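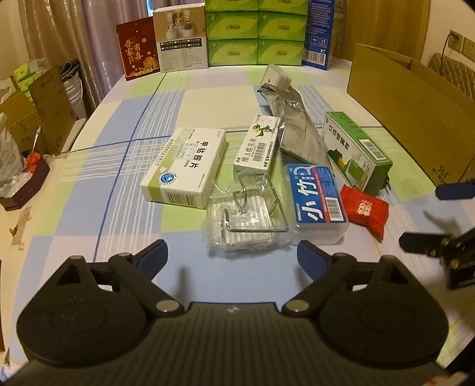 *Plaid cloth on the big table.*

17/05/2025

**Sillach wheel, second look**

Writing this up while it's still fresh, and before I talk myself into a neater version of it. Hélder, if you're reading this before you pick the wheel up again, skip down to the part about the ball track and then come back when you have a coffee in your hand.

The wheel from the Sillach card room went back on the stand this morning. It's the older of their two Sendecks, the one with the dark bowl and the turret that has been polished so many times the edges have gone soft. Their complaint hasn't changed from last time: the dealers feel that the ball comes off the track too often on the same side, and one of the regulars has noticed too and is now standing there all evening with a little notepad. Gebhard Hofstetter told me on the phone that he doesn't mind the notepad, he minds that the man is smiling.

I started with the level, as always. I put the machinist's level across the rim in both directions, then turned the level end for end and did it all again, and I was pleased to find the stand had held its setting since the last job. Then I set the rotor going by hand with no ball, and just listened for a while. A good wheel makes almost no sound. This one has a faint tick, once per turn, which goes away as it slows. I thought bearing, of course, and had the rotor off and the bearing out before I'd even finished the thought. The bearing is lovely. Clean, smooth, the grease still a nice honey color. So I had taken it apart for nothing, but I cleaned the spindle while I was in there and put a tiny bit of fresh oil on it, and I don't regret it.

The tick was the turret. There's a threaded collar under it which had backed off by less than a quarter turn, and at speed it was just kissing the cone. Snugged it down, tick gone. I don't believe for one second that this has anything to do with where the ball drops, but it would have driven me crazy, and I expect it was driving the dealers crazy too without them knowing why.

**Spins**

Kittipong spun and I wrote. We agreed beforehand that we'd stop at 100 and look, and then we got into a rhythm and kept going until lunch, and ended up with 227 good ones. By good I mean the ball made at least three full trips around the track and nobody bumped the stand. The no-spins are in the log with a line through them, not erased. Please keep doing it that way, everybody. I know it looks messy.

For each spin we wrote down the direction, which ball, which deflector it struck first (or "clean" if it went in without touching one), and the pocket. We used both of the house balls Gebhard sent along, and our own shop ball for comparison. Kittipong has a very even hand, much better than mine. My spins always start too hard and then I overcorrect and they come out like a sleepy child rolling an orange.

What came out of it, before anybody does proper statistics:

- The pockets look fine. Nothing sticks out to my eye, and I went down the list twice with a ruler.
- The drop point does not look fine. 70 of the first hits were on one deflector, the one we marked with blue tape, and there are eight of them, so it ought to be getting far fewer than that.
- It happens in both directions, but more strongly counterclockwise.
- It happens with all three balls, so we can stop blaming the balls. (I owe Emil Mayrhofer a sandwich on this one. He said so in October and I argued.)

I'll send the sheet through the Anell script tonight and paste the chi-square output in behind this page. Last time I typed the columns in the wrong order and got a beautiful, dramatic result that meant nothing at all, so somebody please check my columns.

**Ball track**

This is the bit for Hélder. I ran the dial indicator around the track with the arm clamped to the rotor, which is the old way of doing it and a bit fussy, but I trust it. Most of the way around, the needle hardly moves. Then just upstream of the blue-tape deflector there's a low spot about as long as my hand, very gentle, with soft shoulders. You can't see it. You can maybe feel it with a fingernail if you close your eyes and have already been told where it is – I made Kittipong try before telling him and he pointed to the wrong place, with great confidence.

My guess is an old repair. The finish there takes the light a little differently when you hold a lamp low, and I think somebody at some point sanded out a scratch and then put lacquer back over it and called it done. It wasn't us, I went back through our own job cards for this wheel and we have only ever done bearings and pockets on it. Could be Thaler, when they had the service contract. I'm not going to write that on the customer's report, and I'd ask everyone else not to say it on the phone either. We have all sanded something we shouldn't have.

Two ways to go:

1. Build the low spot back up with thin coats and rub it down to match. Slow, cheap, and it may sink again over a year or so.
2. Take the whole track back to an even surface and refinish it. Better job, but the bowl has to stay here a good while and Sillach would be down to one wheel.

I lean toward the second and I know Gebhard will lean toward the first. Hnat Moroz has a loaner bowl that fits this size, if he hasn't promised it elsewhere, and that might make the conversation easier. I'll call him.

In the meantime I told Gebhard to keep the wheel off the floor. He asked whether he could run it at low stakes just for the slow evenings, and I said no, and he was quiet for a bit, and then very decent about it. A biased drop isn't the same as a biased wheel, but with a patient person and a notepad it's close enough to cost him money.

**Small things**

The 60 grit and the fine pads have been put back in the same drawer again. Please don't, somebody is going to grab the wrong one half asleep.

The stopwatch needs a battery. I used the one on my phone.

Left the bowl on the stand under the sheet, rotor on the shelf wrapped in the green towel, all three balls in the labeled tin. The blue tape stays on until Hélder has had a look for himself. I'd like him to run the indicator again from scratch and not read my numbers first, so I've folded them over and stapled the page.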